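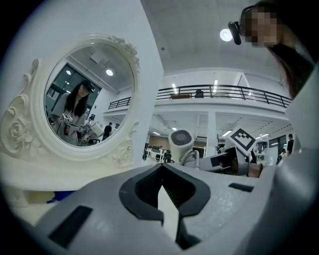

Two grippers and a mirror at the vanity station, hall level.

Short thread on the rules we use for hand-held gripper work. We rewrote them in May after comparing notes with the Hodham site, and a few people asked for them. These are the ones that changed or caused arguments.

1/ Mirrors. The old rule said to cover every reflective surface. That made sense for shelves and trays. It makes no sense for a vanity, where the mirror is part of the furniture a home robot will have to deal with. New rule: the mirror stays uncovered, and the session gets tagged "reflective" at the start.

2/ The tag matters because a marker in a mirror is still a black and white square to the tracker. Anything located behind the glass plane has to be rejected in processing. We check that by hand on the first 3 takes of each session before letting the rest go through.

3/ Anyone who can show up in a reflection counts as a person in the recording. Same for people walking past in the background or up on the balcony. Faces get blurred before files leave the building. The Rollomcombe draft only covers people facing the camera directly, and I think that's too narrow. We sent them a comment.

4/ Wrist straps stay on whenever a gripper is in the hand. No exceptions for short takes. A dropped gripper means recalibration, and recalibration means half a morning.

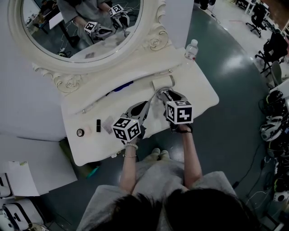
5/ Table layout was the longest argument. Hodham wanted every item on a printed grid. We tried it and the takes all looked alike, so the rule now is a fixed list of items with free placement. Small things still need some space between them so the jaws can close on one without pushing the next. With the roll by the base of the mirror and the compact and lipstick over on the left, the right hand has a clear approach. Soft cloth is allowed under the work area, but it has to be on the item list like everything else.

6/ Water bottles. If a bottle is on the table, it goes on the list as an object. If it's somebody's drink, it goes on the shelf before the take. This rule is one line long and gets broken more than any other.

7/ Jewelry. Thin bracelets are fine if they don't touch the handle or cover a marker. We had a ban for a while and dropped it. Loose sleeves are a bigger problem.

8/ Floor. Cables run along the wall, never across the path to the chair. Spare headsets get stacked off to the side – a proper rack is on order. Boxes under the table are okay as long as your feet clear them.

9/ Session size. The cap is 200 takes per person per day, with a break every 4 blocks. The last full day I logged ended at 121, and that was plenty. Tired hands make jerky takes, and those get thrown out anyway.

10/ Still open: whether to keep takes where the jaws slip and the operator tries again. Bondarchuk keeps them all. Trokutard deletes them. We keep them with a "retry" flag for now and will look at it again when the Rollomcombe draft is final.

Full checklist is two pages. I'll post it once the item list is cleaned up – right now it has the same comb on it under two names.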